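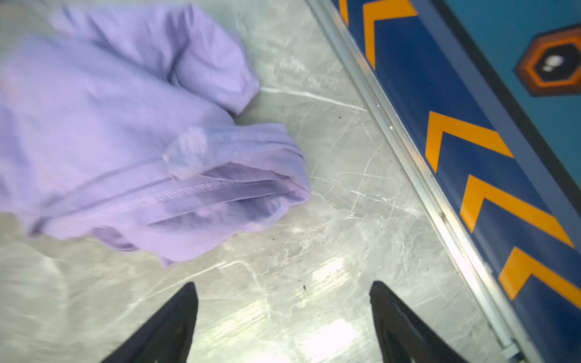 Wrist cam, narrow fingers open, lavender garment on the gray marble-patterned top.

1/ Comparing two finger sets on the same arm this week. Controller is the Plollora, firmware unchanged between sets.

2/ Narrow tapered set: 487 picks out of 802. Wide padded set is still running.

3/ Most misses are on the flat section. Folds and hems grip fine at 16 N.

4/ Glare off the tabletop clips to white between the fingers. Dropped exposure, lost detail in the dark creases.

5/ Mio Kaneko asked about closing speed: 70 mm/s for both sets.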